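Teaching the Hand Tool to Tidy a Table: Tips from Someone Who Has Done It Badly
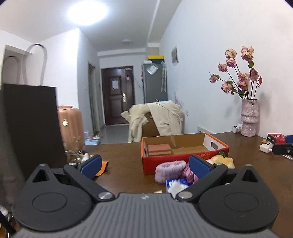 Pads open over the tabletop, with the box and soft toys on the table.

So you've got yourself a hand-held gripper and you'd like a robot arm to learn tidying from you. Lovely. You're about to find out how you pick things up, and it's less dignified than you'd think.

These are notes from our kitchen-table sessions for the Skedorgate project, mostly written down after doing the opposite.

Start with the soft stuff. A plush toy forgives nearly everything. You can come at it from a silly angle, grab it by the ear or the middle, and it still ends up in the pads. Packets of tissues are next up the ladder. Glass jars can wait until you've stopped showing off.

Slow down, then slow down again. Your hand knows how to snatch a biscuit off a plate in half a second. The arm doesn't, and if you snatch, you've taught it to snatch. I count to two with the pads closed before I lift. Gyula Kocsis counts to two in Hungarian and claims his demos come out smoother. I've looked, and they do, a bit, which is annoying.

Open the pads before you get there. Beginners arrive at the object with the fingers half shut and then fumble about like somebody looking for a light switch. Open wide, travel, stop, close.

Look where the tool is looking. It sees from down near the fingers, not from your eyebrows. If you've hidden the toy behind the box from the tool's side, the poor thing will learn to reach on faith. Tilt your wrist until the object is in view and hold it there on the way in.

Boxes with flaps are a special misery. Decide whether the flap is up or down for the day and write it on a bit of masking tape. Go in from above, clear of the flap, and let go low. Dropping things from a height looks jaunty and teaches the arm to fling.

Move the flowers, or don't, but choose. I like a vase left on the table, well to the side, so the arm gets used to a home that has things in it. Yolotzin Cortés takes the opposite view and clears everything for her first 100 goes, then puts the clutter back. Her way is probably better. Mine is quicker to set up.

Shuffle the objects between goes. If the yellow toy always sits on the right, you'll have an arm that's brilliant at the right-hand side of your table and hopeless anywhere else. A hand's width is plenty.

Botched one? Bin it on the spot. You'll tell yourself you'll sort the bad ones out later. I once had 422 recordings and no idea which held the sneeze. Now I say "no good" aloud and strike it off the sheet – 300 clean ones beat the lot.

Rest your wrist. The tool weighs nothing at nine in the morning and as much as a ute by three in the afternoon. Tired demos droop, and the arm will learn the droop faithfully.

If you're driving the arm by remote instead, most of this still holds, except that the lag will make you grip too hard. Ease off sooner than feels right.

Questions and grumbles: use the contact form | © Drumutbridge Home Workshop Notes | Back to top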